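How to Pick a Small Movie to Watch Without Getting Played by the Trailer

Every list of "hidden gems" I've clicked on has the same 18 movies on it. If a movie is on all of those lists, it isn't hidden, and half the time it isn't much of a gem. I've been burned enough that I now pick my own, and this is the method. It won't make you love everything you see.

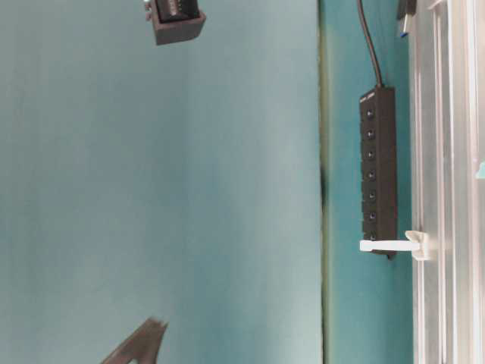 By the site editor
Movies and home viewing

Step 1. Skip the trailer

Watch the first 60 seconds if you must, then shut it off. Trailers for small movies are cut to look like bigger movies. The one for Rana sold me a thriller. Rana is a drama about two sisters splitting up a farm, and I spent the first 40 minutes waiting for a murder.

Step 2. Read one bad review, all the way through

Good reviews of little movies are often written by people who feel protective of them. I get it, I do it too. A bad review has to say what the problem was. "Slow, mostly people talking in kitchens" was meant as a warning about Clesthorpe, and it's the reason I bought a ticket.

Ignore the score. A 6 out of ten from a critic who hates subtitles tells you nothing about a movie with subtitles.

Step 3. Be suspicious of festival laurels

Those little leaf things on the poster can mean a prize, or they can mean the movie was shown in a room. Read the small print between the leaves. "Official Selection" means it got in. That may be worth something, depending on the festival, but it is not an award and the poster would like you to think it is.

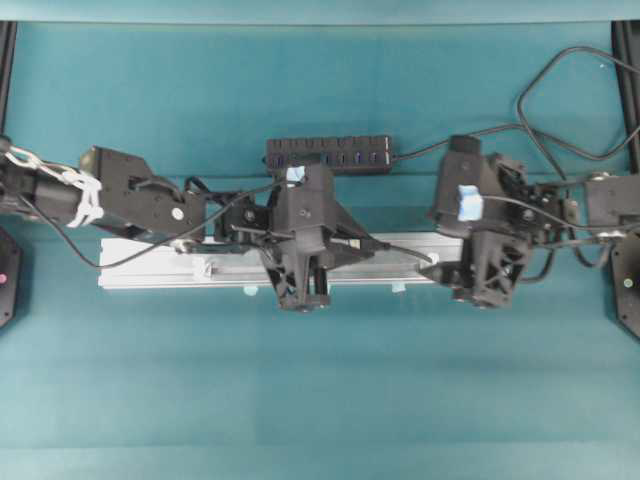 Step 4. Check who wrote it

Everyone looks up the director. Look up the writer too. I sat through Cadance on the strength of the director's last picture, which was lovely to look at and had a different writer. So was Cadance, and I couldn't tell you what anybody in it wanted.

Step 5. Go early in the run

My local theater gives a small movie one week, and by Saturday it has often been pushed to the 10 p.m. slot. "I'll catch it at home" is what I said about Uddale. I still haven't seen Uddale.

Step 6. Decide beforehand when you can quit

At home, I give a movie 40 minutes. Some people will tell you that's disrespectful to the filmmakers. Maybe. In a theater I stay to the end - I paid for the seat, and twice now the last scene has changed my mind about the whole thing. Twice in a lot of movies, mind you.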